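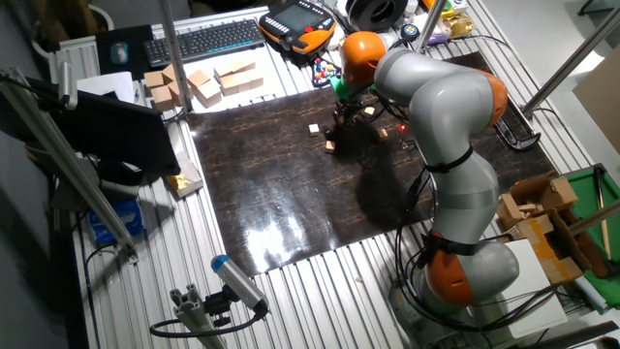
Last updated: July, 4:10 p.m.

Small blocks, big afternoon
By Takumi Kobori

I got to the Brondano open day early and still had to wait for a spot by the arm. It's a gray machine with fat orange joints, and people lean in close whenever the gripper drops toward the board. I did too! The job is plain enough: find a little wooden cube, close the fingers on it, put it where it's wanted. I watched for 36 minutes and would gladly have stayed for more.

Minami, the engineer running the session, told me the shiny, veined surface was her idea. Glare confuses the software, she said, and she wants it confused now, while there's time to fix things.

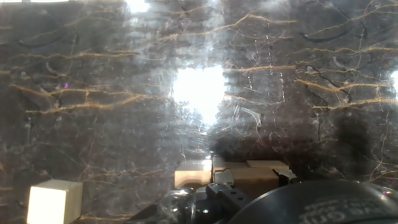

Learning the hard way

The team calls its control program Munix, and it's on version 3. The first 2 were trained on a dull gray sheet and went to pieces at the sight of a reflection (Minami laughed telling me this). Since spring they've logged 119 hours on the new surface, spreading the cubes out afresh between runs.

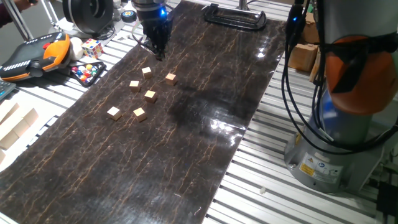 What got me was how much the crowd cared. A boy beside me whispered "come on, come on" through a whole run, and I was thinking the same thing. The next open day will be at the Buvside hall, with a second arm if it's ready. I'll be in line.

Contact the editors | © Buvside Monthly | Back to top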